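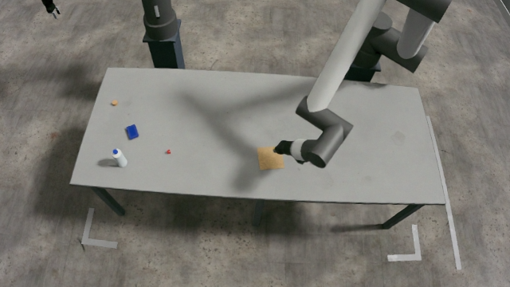

Four years ago I moved to Flurkeden for work, and this week I finally passed the language exam. I want to write down some things about learning a language as an adult, while I still remember them.

I started in April with an evening course at the Vullinier school. 60 lessons, two per week. I was the oldest in my group and the slowest to speak, but my homework was always very clean.

My big mistake in the first year: I waited to speak until the sentence was perfect in my head. By that time the other people were already on a new subject. So I smiled a lot.

What helped me was the bakery. Each morning I had to say one more sentence than the day before. The weather, the holiday, why the rye bread is sold out. The woman there corrected me without stopping her work.

I also kept paper cards in shoe boxes. My goal was 2,000 words before the exam. I came to 1,815 and then I had no more patience. The missing ones are mostly parts of ships and names of birds, I think.

Apps were good for the tram and not so good for anything else. I can still say "the duck reads a letter" very well. I am waiting for the right occasion.

Phone calls are the last hard thing. When I called Uvgate about my internet contract, I wrote the whole talk on paper first. Then the man asked for my customer number and that was not on my paper.

Someone asked which grammar book I used. It was the green Mtshali one, second-hand, with the answers already filled in by pencil. Half of them were wrong – I learned a lot from finding out which half.

The speaking part of the exam was 4 minutes with a stranger about garbage sorting. I have strong opinions about garbage sorting, so this was luck.

The certificate comes by mail. Next I want to read a whole novel without the dictionary. If you know one with short chapters and no ships, please write it under this post.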